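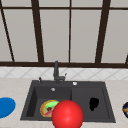
4. Setting up the sink scene and scoring a run

4.1 Scope

This section covers the Plistodby sink task as used in the Indale comparison of policies trained on simulated data. It assumes that Nender is installed and that the kitchen assets load without warnings (see section 3). Training is dealt with in section 6.

The task is to take one food item off a plate in the sink and place it on a plate on the countertop. A policy sees only the rendered camera images and the joint readings. It is not given object poses. Those are kept by the scorer and must stay switched off on the policy side.

4.2 Before you start

1. Open the scene file and set the render size to "low". All published scores use this setting. Soft or stepped outlines on small objects are normal at this size and should not be corrected with a sharpening filter.

2. Load the layout list. There are 22 layouts. Each fixes the position of the plate in the sink, the food item and the loose objects on the countertop.

3. Set the step limit to 2,000. An episode that reaches the limit is stored as "timed out" and counts as a failure.

4. Set the number of repeats per layout to 5. The arm start position is drawn afresh for each repeat from the seed in the run file.

Caution: Do not edit the seed by hand once a run has begun. The log will still be accepted by the scorer but the repeats will no longer match those of the other policies.

4.3 Checking where the plate rests

The sink basin has two levels, a lower floor and a raised step. The scorer treats them as separate regions, as grasp failures are distributed differently on each. Check the region label for every layout before a long run.

5. Step through the layouts with the arm parked. For each one, compare the rendered plate position with the label in the side panel.

6. If the plate lies on the raised step, the label must read STEP. Check that the plate lies flat. A plate that has settled at a tilt against an inner wall gives a false height reading.
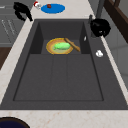
Figure 4.2 – Plate on the raised step, with a green food item and a wooden spatula. Correct label: STEP.

7. Where a utensil lies across the plate, set "distractor" to yes. The distractor flag does not change the pass mark. It is used only when the results are split by layout type.

8. If the plate lies on the lower floor, the label must read FLOOR. Check the gap between the plate and the near wall of the basin. The collision mesh of the plate is slightly larger than the visible rim, so a plate placed very near a wall may be pushed away from it on the first physics step.

Note: Labels are stored with the layout and not with the camera. Changing the view does not change them, even where the sink appears turned round.

4.4 Checking the gripper pose

9. Release the arm and send it to the ready pose. Run one blank episode, that is, with all policy outputs set to zero.

10. Pause the episode and look at the gripper from the overhead camera. It should be clear of the sink rim and holding nothing.

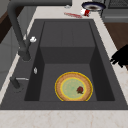 Figure 4.3 – Gripper beyond the right rim of the sink. Plate on the lower floor. Correct label: FLOOR.

11. Resume. The gripper should not drift. If it does, reload the joint offsets from the Aravena file and repeat from step 9.

Caution: In dark views the gripper may render as a plain silhouette. Do not judge whether the fingers are open from the image alone. Read the finger value in the side panel.

4.5 Scoring

12. Start the run. Leave the viewer closed – it slows the physics loop on shared machines and has caused dropped frames in the stored video.

13. When the run ends, open the summary. An episode passes if the food item is in contact with the countertop plate, the fingers are open, and the item has come to rest. Contact with the rim alone is a pass.

14. Export the summary together with the run file. Scores sent without the run file are not added to the results table.

The scoring rule was checked by hand by Jasmina Hoxha and Maarja Ots on 657 stored episodes. Most of their disagreements with the scorer concerned items that came to rest on the plate rim, which is why rim contact is now stated in the rule. Episodes scored under the earlier rule must be scored again before they are compared with newer ones. The stored state files are enough for this and the policy need not be run again.

Note: Results for STEP and FLOOR layouts should be given separately as well as together. A single pass rate hides policies that do well on one level only.

4.6 Changes to this section

June 2019: rim contact added to step 13. Region labels renamed from BACK and FRONT to STEP and FLOOR. Old label names are still read, but not written.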